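4.2 Drying and pairing of small items

Socks were handled apart from the rest of the wash. In the July round of home visits (Bailly, 24 households) they were the item most often left over at the end, and most of the complaints we noted were about singles, not about stains or shrinking. So: own section, own procedure.

Coding first. A sock counted as "paired" only if both of the pair were hung side by side or folded together before leaving the drying spot. Anything else went down as single. Toe-up or cuff-up hanging noted but not analysed here, too few diary entries were clear on it. Color was logged in plain words by the household, which gave us trouble later with navy and black. Wool excluded.

Total after cleaning the diaries, 131 socks. Two coders, Moulin and Picard, disagreements settled by talking it over. Six diaries had no drying entry at all and were droped from this part only.

Three ways of drying came up again and again. Flat on a table or rack. Over a radiator. Clipped to a hanger with small clips along the bottom bar, the kind sold for underwear and baby things. Clip hangers take little room and keep everything in one line, so a missing partner shows up early, at least that was the argument households gave us. Flat drying was faster to set up but the socks ended up on top of each other, and people sorted them twice. See Fig. 3 for hanging and tabletop together.
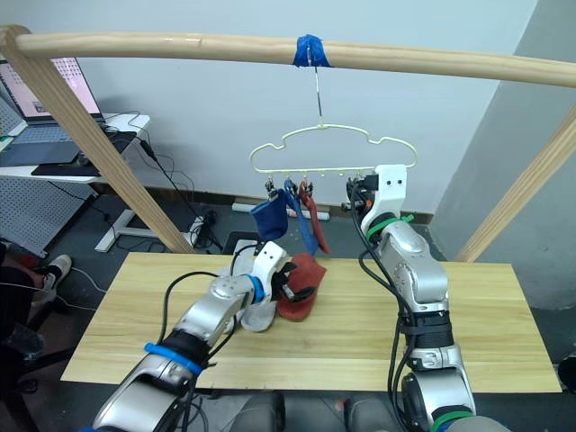 Figure 3. Clip hanger on a wooden pole, three socks up (navy, lighter blue, red), with a reddish-brown and a grey one on the tabletop.

Rosine Leclerc objected at the draft stage that clips mark the cuff on thin cotton, and that a household which cares about its socks will go back to the radiator whatever we recomend. Fair point. We didn't ask about cuff marks in the diaries and can't answer it from this data. The question is added to the next form, along with one on how long singles are kept before they get thrown out.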